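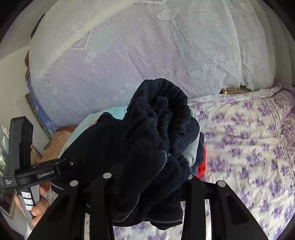

Week 7: Teaching by hand, and what to do about laundry

Robot Learning in Practice, Tirngate College
Handout to go with the lecture of 16th December

Welcome back, and well done for getting this far into a long term. Last week we looked at driving an arm from a distance, with a leader arm on your side of the bench and a follower on the other, and a good many of you came away with sore shoulders and a new respect for anyone who does it for a living. This week we leave the robot out of the room altogether and carry only its fingers about with us. It's my favourite part of the course, so do forgive me if the notes run on a bit!

7.1 Two ways of showing

In remote control (teleoperation, in most of the papers) the robot is present and moving while you teach it. Whatever you record is something the robot has already done with its own joints, and that is a great comfort later on. The price is speed. You feel very little through the controls, you are always slightly behind, and a job that takes you a moment with your own hands can take an age.

With a hand-held gripper you hold the tool yourself and simply do the job. A camera on the tool sees what the robot's wrist camera would see later, and we record where the tool went and how far the fingers were open. You can work in an ordinary bedroom, on an ordinary bed, with an ordinary heap of clothes, and you will feel through the handle when the cloth drags or catches on something. What you don't get is any promise that the arm can follow you. People lean, twist and reach round corners without noticing, and an arm bolted to a table may have no way of doing the same. We'll come back to that in 7.4.

7.2 Why cloth is hard

A mug has a shape, and it keeps that shape when you pick it up. A fleece has a new shape every time you touch it. Look again at the navy one at the top of these notes: it is bunched up in the fingers with the cuff curling outwards, and most of the garment is tucked away inside its own folds. If you were asked where the other cuff was, you would have to guess, and so would the robot.

Dark cloth adds a trouble of its own. The folds in navy fleece are only a little darker than the rest, so the camera has rather little to go on. The ribbing round the cuff helps, and so does the seam, faint as it is. Even the specks of lint are worth a thought. A model will happily learn to rely on lint if every fleece you show it is linty, and then be quite lost with a clean one.

Then there is the matter of what lies behind. Other clothes are heaped on the bed, the sheet has purple flowers all over it, and the white lace at the back is as busy as anything you could wish for. We want backgrounds like that. At the Paltell bench, everything was folded on one plain grey mat all through August, and the resulting policy was a marvel on the mat and hopeless on a duvet.

7.3 Good habits when recording

Start with the fingers open and clear of the cloth, and hold still for a breath before you move.

Go in at the speed you'd use for passing someone a cup of tea. Fast swoops blur the picture, and very slow ones teach the robot to dither.

Take hold, lift, and pause. The pause gives the cloth time to stop swinging.

If you lose your grip, carry on and pick the thing up again. A recovery is well worth keeping, so please don't delete it! Just mark it as a recovery on your sheet.

Using one tool in each hand, keep both in play. A hand that wanders off to scratch a nose will be learned as part of the task.

Muddle the heap between takes. Each pair should aim for 100 takes across the fortnight, and roughly a third of them should begin from a heap your partner has made.

7.4 From your hand to the arm

Once the recordings are in, the Rangel scripts work out the path of each tool and check it against the reach of our arms. Takes that fall outside are flagged in the report, with the moment where the trouble begins. Have a proper look at these before you throw them away. Very often only the last bit is out of reach, and the grasp itself is perfectly good.

7.5 Before next time

Read chapter 3 of the Sillidby notes, leaving out the section on calibration if you did it in the lab.

Write a page comparing one garment you found easy with one you found difficult. Say what the camera could see at the moment of grasping, and what you knew only from the feel of it.

Bring 2 items of your own clothing to the next lab, one dark and one patterned. Nothing precious, please, and nothing with loose beads. Tools must be back on charge by the end of your session.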